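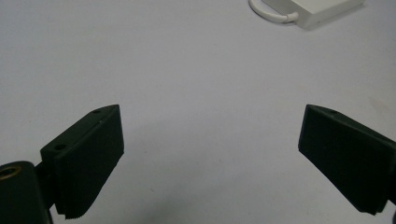 How to record a clean set of two-handed demos with hand-held grippers

Posted 22/01/2025

I've been putting this write-up off for ages, mostly because my own first batch was such a mess that I didn't feel qualified. But I keep getting the same emails (how many demos, how fast do I move, why does my policy hover over the table like it's lost its keys), so let's go through it.

I'll use my Skidira power strip task the whole way along. It's a good beginner one: one fairly stiff object, one floppy cord, and two hands that have to cooperate. If you're doing cups or towels, most of it carries over.

Before you record anything

Clear the work surface. I lay a plain white board over my table and take everything off it except the object. A pale object on a pale board is harder for the vision side, I know, and I do it on purpose for some batches, but for your first go pick something with a bit more colour.

Check your fingers next. Give each one a wiggle and tighten any screws that have worked loose. I lost 13 demos last May to a finger that had crept a few millimetres out of line, and I only noticed when I plotted the gripper widths afterwards. Open and close both grippers fully a couple of times at the start of every session so you've got the whole range on record.

Then sort out your cables. Let each one run away behind your hand with enough slack that you can reach the far side of the board without a tug. You'll feel a tug in your wrist before you see it in the data, and so will the model, sort of!

Recording a demo

1. Put the object down somewhere new. Turn it, slide it, flip the cord to the other side. If you catch yourself setting it back in the same favourite spot, roll a die for the angle. I do.

2. Bring both grippers in over the board, open, jaws facing each other, and hold still for a slow breath. That pause makes it so much easier to find the beginning of the demo later. 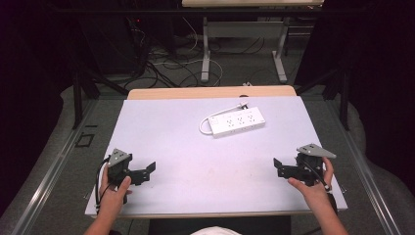 3. Start recording, then move in with both hands at an easy, even pace. Think of pouring tea for someone's nan. Quick jerks blur the wrist cameras, and you lose tracking right when you need it.

4. Close on the object, pause a beat, and do the job. In mine, one hand steadies the strip while the other goes for the cord.

5. Let go, back both grippers off to where you began, and stop.

If you fumble a grasp and recover, keep it. Those are gold. If you drop the thing on the floor, bin it and go again.

How many is enough?

I got something halfway useful out of 76 demos and something I'd happily show a neighbour out of 200. I'd rather have 52 varied ones than a huge pile that all look alike, though. Take a break when your thumbs get sore, too, as tired demos turn sloppy and the model learns that as well.

Labelling and upload

I name each file by task and layout, then run the lot through Fedico to trim the ends. Provonent does the training for me, but the Lindemann scripts read the same folders if you're already set up with those. Watch at least a handful back at normal speed before you upload. Next time I'll go through how I split off a test set, including the layouts I never train on.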